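Plullow Housing Services
Thread: keeping the small kitchen floor clear

1/ Plullow Housing Services is publishing its July guidance on shared kitchens in this thread. It applies to all residents of the Oltcombe and Dalisay buildings. Printed copies are available at both front desks.

2/ The subject this month is the floor. Our last round of walk-throughs covered 200 kitchens, and items left on the floor were the most frequent entry in the inspectors' notes, ahead of stove grease and blocked vents.

3/ The kitchens in both buildings are small. Many residents also use them as the way in and out of the apartment, so shoes, bags and coats share the room with the cooking. We do not prohibit this. We do ask that the walking area stay open. 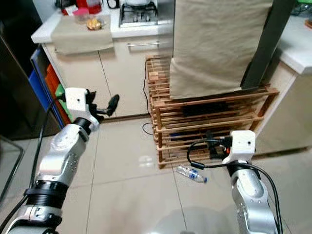
Posted by Plullow Housing Services, Resident Guidance Desk
July · Thread, continued

4/ A plastic bottle lying on its side on a tile floor is a fall hazard. It rolls underfoot, and clear plastic is hard to see against light beige tile, particularly where a ceiling light reflects off the surface. Please pick up bottles as soon as you notice them.

5/ Empty bottles go in the recycling bins on the ground level. Caps may stay on. Full or partly full bottles should be stored upright in a cabinet or on the counter.

6/ Shoe racks are permitted in kitchens under the current house rules. A slatted wooden rack with several tiers is a good choice for a narrow room, as the slats let air through and dirt can be swept out from underneath.

7/ Shoes belong on the rack, on the lower tiers where possible. Please do not leave pairs in front of it. Where a household has more shoes than the rack will hold, the extra pairs should be kept in a bedroom closet.

8/ Cloths, blankets and similar items may be draped over a rack for a short time. They should not reach the floor and should be kept well away from the stove. A large cloth hanging down the front also hides the shelves behind it, and small items placed there tend to be forgotten.

9/ Cabinet doors must be able to open fully. Before placing a rack, open each nearby door and check the clearance. Inspectors will ask for a rack to be moved if it prevents a door from opening.

10/ Floor care: sweep first, then mop with warm water and a small amount of mild cleaner. Grout lines hold dirt longer than the tile and may need a soft brush. Wax and polish are not to be used on kitchen tile in either building.

11/ Spills should be wiped up at once. If water continues to appear on the floor with no clear source, report it through the Lakidness request page and select "Kitchen, water." Such reports are reviewed the same day when received before 2 p.m.

12/ Residents have asked how wide the open path must be. The house rules require 30 inches from the entrance to the sink, measured at floor level. A rack, stool or trash can may stand outside that path.

13/ Residents who need a smaller rack may request one from the building store, subject to supply. Racks on loan remain the property of Plullow Housing Services and must be returned at move-out.

14/ This guidance was sent by mail to 1,507 households. If your household did not receive it, please confirm your mailing details with the front desk.

15/ Replies to this thread are not monitored for repair requests. Please use the Lakidness request page or call the desk for your building. The August thread will cover refrigerators and food storage.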